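**Workshop notebook, October 9, 2019**
Entry by T. Tamuno. Copy to M. Wike.

Work continued on the sorting of beverage cans for the Rakico packaging survey. The purpose of the present stage is to settle how cans are to be grouped before they are placed in the clear bins, and how each is to be entered in the register. The register stands at 129 entries. The July scheme, which grouped cans by volume alone, has been withdrawn.

Cans will now be grouped first by body colour, then by the colour of the end. Mr. Wike had proposed that the end be left out of the register altogether, on the grounds that most are plain silver.
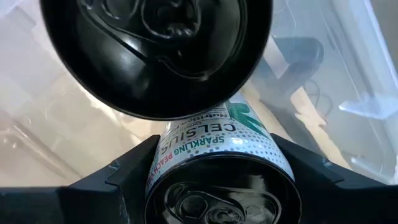

End colour is to be kept as a separate field. It costs one additional column and permits a can to be identified when it is standing among others and only the top can be read. The Celsius can in Sparkling Peach Vibe is a fair case: the body is white with grey dots, and the end is black. Under the July scheme it would have been filed with any other can of the same volume. It is to be entered as "white/black", with the flavour name copied in full from the side panel.

Flavour names are to be written as printed. Abbreviations used in earlier entries (see page 42) should be corrected when those pages are next open. Where the print runs around the curve of the body, the can should be turned by hand until the whole name has been read.

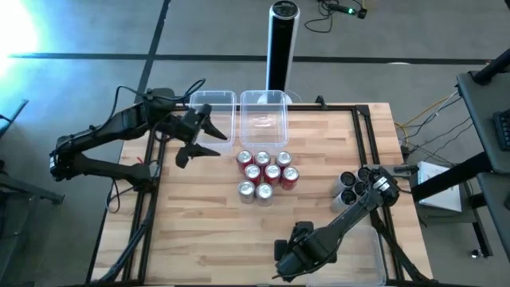
Cans awaiting entry are to stand upright at the centre of the butcher-block table, tops up, with like colours kept together. Two of the bins remain at the back edge. A can goes into a bin only after its line in the register has been initialled.

Points outstanding:

- Labels for the bins. Wainwright has quoted for a pack of 400, which is more than is required. A smaller pack to be requested.
- Whether dents are to be recorded. Mr. Wike favours a simple yes or no. I have no objection, provided that dents to the rim are noted separately.
- Entry 19 gives a body colour and no end colour. The can is to be found and the line completed.
- The grey marker has been mislaid again. Pencil is acceptable in the meantime.

Mr. Wike will check the new column against the Trema colour list and initial this page when done.

T.T.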